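Prurport open day: the kitchen robot and the fault log

I went up to Prurport in April expecting to be sold something. The invitation from Cernia said "home-ready" twice in four lines, and I have been to enough of these days to know what that usually means: a short demonstration of a task picked because it works, then sandwiches.

The sandwiches were fine. The rest was odder than I expected, mainly because the arm had stopped dead that morning and they decided to talk about it.

The test kitchen is at the back of the building, past the loading doors. The software that plans the arm's movements is called Listel, and the man who looks after it on site is Đạt Hoàng. He gave us the fault without much varnish. At 20 past nine, on a job of picking up a piece of fruit and moving it along the counter, the arm closed its gripper, lifted, lost contact with its controller and froze. It held its position for 4 seconds with the motors on. Then the brakes should have clamped. One of them was slow, and the arm sagged until the gripper touched the worktop.

No one was hurt and nothing was broken. I was told this three times by three people. It is also true that an engineer had been leaning over that same counter a few minutes before, which I only heard because I asked.

They put the fruit back and ran the job again for us, at a crawl.
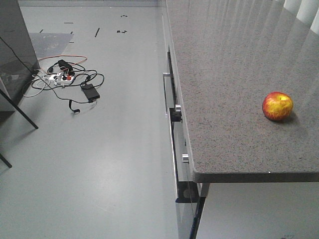
What should the arm have done when it lost contact?
It should have braked every joint at once and stayed exactly where it was until a person reset it. The waiting period is there so that a brief drop in the signal doesn't halt the whole job, but during those seconds the arm is live and taking no orders, and a slow brake at the end of it means the weight goes down on whatever is underneath.

The cause, as far as they had got, was a network cable with a poor connector, made worse by being moved whenever the kitchen layout changed. Akpalu, who supply the brakes, had been sent the log but hadn't replied by the time we left. I asked why a worn connector could leave a machine of that weight without instructions, and was told there is a second line planned. Planned for when? After the summer, possibly.

I don't doubt that Hoàng takes it seriously. He had printed the log and let us read it, and he didn't argue when somebody pointed out that the same warning had come up 2 times the week before and been cleared by hand. "We cleared it and carried on," he said. "We shouldn't have." I would like to have heard that from the man who gave the welcome talk, who used the word "hiccup" and moved on to sales in Europe.

The speed limit was the other sore point. For visitors the arm runs at 20 per cent. The brochure figures are all for 80 per cent, and I could find nobody who would say how far the arm would have dropped at that speed with the same slow brake. They haven't tested it. It seems to me that is the first thing you would test, before you printed the brochure.

After lunch we moved on to the fridge work, which Cernia thinks is the harder problem and I am inclined to agree. A fridge is a tight box with a door that swings, shelves you can't easily see the edges of, and plenty for a gripper to catch on. Here the arm has been told to stop if it meets any push it didn't expect. That rule did work while I watched. It also stopped twice for no reason anyone could give me, and each time a member of staff had to walk over and reset it. I timed one of these resets at just under a minute. Now picture doing that at home with your hands full of shopping.
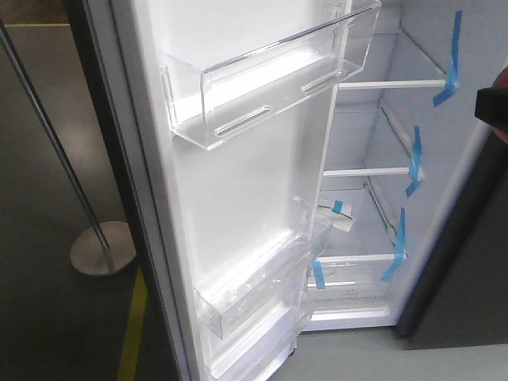 The fridge with its door open, blue tape still on the shelves, and the gripper at the right.

There was a question session at the end, in a room that was much too warm. Someone asked whether the morning's fault would be reported anywhere outside the company. The answer was that it would be "shared with partners", and when she asked again she got the same words in a different order. I asked whether the arm would be switched off until the brake was replaced. Hoàng said he wanted it off – the welcome-talk man said they were "reviewing the schedule", and there were more visitors due in the morning.

I've written to Cernia to ask which of them got his way, and I'll add the answer here if one comes. Parking at Prurport is free but the sign for the turning is behind a hedge, so slow down after the second roundabout.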